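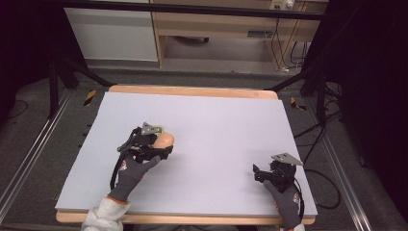
Chapter 5
Does Soap Kill Germs? Reading Claims About Getting Clean

Most people will tell you that soap kills germs. Ask them how they know and the answers get thin fast. It was on a label, or a parent said so, or it stands to reason. None of these is evidence, and the claim itself is mostly wrong. Plain soap does its main work by loosening dirt and oil so that water can carry them off, along with whatever is living in them. Some microbes are damaged along the way. Plenty go down the drain alive.

This chapter looks at household cleaning as a set of claims to be tested. We start with a study we will return to several times. In the town of Quezada, 579 adults were asked how long they washed their hands, and 517 of them said twenty seconds or more. The researchers then timed a smaller group of 56 at a public sink. Few came close. You should be wondering already whether the two groups were comparable, and whether people wash differently when they think someone is watching. Keep those doubts. You will need them in Section 5.2. 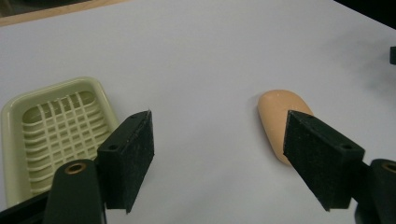 Kundon objected, on reading an early draft, that none of this matters much if people end up with clean hands anyway. It is a fair complaint, and we have tried to answer it in Section 5.3. The short reply is that "clean" has to be measured before anyone can say they have it. A hand can look spotless and smell of lemon and still leave a full crop of bacteria on a culture plate.

Smell deserves special suspicion. Scent is added to soap to please the buyer, and it tells you nothing about what was removed.
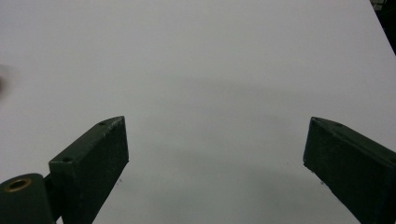

Bar soap has the opposite problem: a bad name it may not have earned. Many readers will have heard that a shared bar passes germs from one person to the next. Bacteria can be found on used bars, certainly. Whether they move to the next user's hands in numbers that matter is a separate question, and the two are mixed up all the time, even in print.

Before you read on, write down three things you believe about soap and where you first heard each one. Leave space beside them for changes.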